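Workshop notebook, Pleltthorpe
1/12/18
Da-eun Ma

Quick one before I lock up. Glass shelf is done, mostly.

Started with the big round stuff as it hogs the sink. Warm water only, no hot, we lost the good Lim jar to hot water in July and I am still sore over it. Soaked everything 30 min in the Plalia powder. One scoop per sink. The scoop in the tub is NOT the right scoop, somebody swapped it, so I wrote the line on the side with marker.

Rinse, then vinegar. 200 ml to a full bucket. Tried less first and the white film stayed put, esp. round the shoulder of the older pieces. With the 200 it went in one pass with the soft brush. Do not use the green scouring side. Chae-won found fine scratches on two of hers last week and I think thats what did it.

Drying: upside down on towels, folded double. Left them 35 min by the wall clock and the necks were still damp inside so gave them more, didn't time it. Paper towel leaves lint. The old dish cloths are better, the ones washed so many times they have gone thin.

Lids. Half dont match. Put the Drivus lids in the blue tub, anything without a home goes in the box under the bench. If the box is full by next month I'm tossing it. The rubber rings went hard on the small ones, need new, size is 33 mm inside. Chae-won to order. Told her, writing it here so its told twice.

Checking for chips: lights off, one small light off to the side, then turn the piece slow. Overhead light hides everything. In the dark you only get the edge and the shine, so a nick in the rim ought to jump out. Run a gloved finger round after anyway. 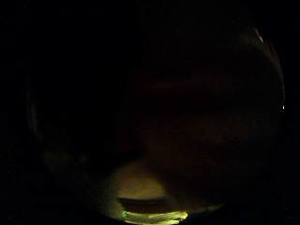 Does a chipped rim mean the piece is finished? Depends where the chip is. On the outside lip, small, sand it wet with the fine paper and keep it for dry goods. Inside lip or any line running down from it, into the glass bin.

Left to do
- top shelf, didnt touch it
- labels off the tall ones (oil first, leave overnite, then scrape)
- new sponge!!
- move the heavy ones down a shelf, too high where they are

Bucket is rinsed and under the sink.

Comments

Chae-won Yang: Rings ordered, got the thicker kind. Which marker did you use on the scoop, mine washed off.

Da-eun Ma: The paint one, top drawer. Let it dry first.

Chae-won Yang: Oil worked on the labels except the foil ones. Those I'm leaving on.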